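Posted 6 October 2022 by Florencio Arrieta

Section 4. Laying out the table and recording a run

I wrote this after my third time explaining it over the phone to the folks at Stimanville, so if it sounds like me talking, it is. You should have Rerko installed and the arm homed before you start.

1. Clear the tabletop, then put the plates down first. They're the targets, and everything else gets placed around them.

2. Add the loose items. I like a mix of shapes – one tall thing, one round thing, a few small fiddly ones.

3. Open Miranda and load the task list. Each task is one plain sentence, like "put the ketchup on the pink plate."

4. Bring the gripper in over the table with the fingers pointing down and let it settle before you hit record.
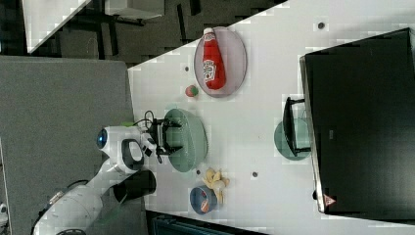 Fig. 4-1. Gripper over the green plate, ketchup bottle on the pink one.

5. Run the task. If the arm stalls for more than 20 seconds, stop it and mark the run as failed. Please don't nudge the object to help it along! I did that in my first batch and had to throw out 12 runs.

6. Shuffle the items and go again. We stop at 400 runs per layout.

Note: shuffle more than feels necessary. My first policy trained on 980 runs and did fine until I moved a plate, and then it kept reaching for the old spot. More layouts helped a lot more than more runs did.

Caution: keep your hands off the table while the arm is live, and check that the cable at the gripper has slack before every session.

Exporting to Dovska is in Section 5.

Questions? Write to Florencio Arrieta | © 2022 | Back to top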